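Nunura hand-guiding and remote teaching kit
Order code NT-432

The Nunura kit lets an operator teach a pick or place task by moving the arm directly, or from a distance with the paired hand controller. Both methods save to the same recording format, so takes made either way can be mixed in one task.

In the kit
Hand controller with wrist strap
Guide handle, clamps on behind the wrist joint
Foot pedal (start, stop, discard take)
Cable set, 40 cm and 95 cm
Sirkora recording software, one seat

Controller battery: 19 hours
Fits: Wuisan light arms, August release onwards
Not suitable for arms without a wrist brake

Set-up and training are done at our Nekesden workshop or on your site. Ask for Sólveig Vestergaard.

Remote teaching is easiest to learn with a few everyday objects of different shapes on a clear worktop. Start with one object close to the gripper, such as the orange, and leave the can and the flat snack packet further off until the operator is used to the controller. Keep space between objects so the fingers can come down without touching a neighbour. Press the pedal once to start a take and again to end it. Spare pedals are sold separately.
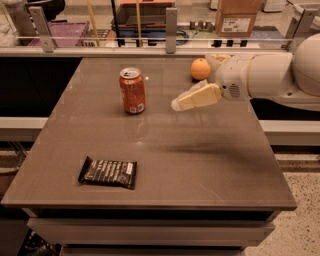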